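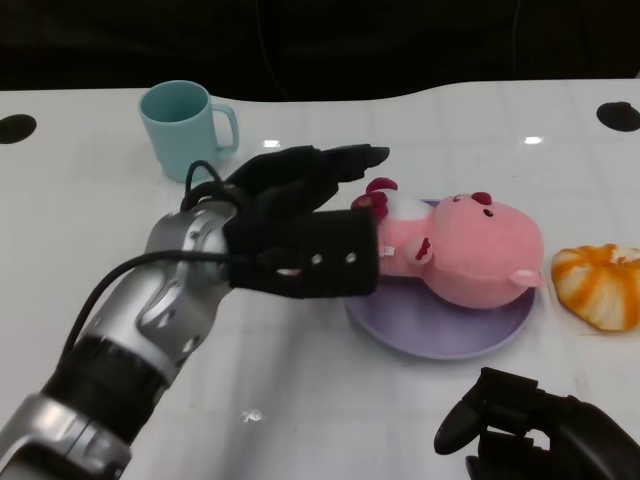
A robotic hand and forearm over a glossy white tabletop.

Gonov has reissued the only album by the folk quartet Prondach, remastered from the original quarter-inch tapes. The pressing is limited to 1000 copies on vinyl, of which 551 were taken by advance order before the release in May.

The record has 11 songs, 3 of them left off the first edition for reasons of length. Mastering engineer Etelka Pálfi said the tapes were played back at their original speed, which corrects a slight rise in pitch on earlier copies. "The change is under a quarter tone – small, but the voices sit lower," she said.

Singer Jolán Fekete, who wrote most of the words, supplied new sleeve notes and the full lyrics. The single "Hou" appears in mono, as the stereo mix could not be traced. Wokico is handling distribution to shops.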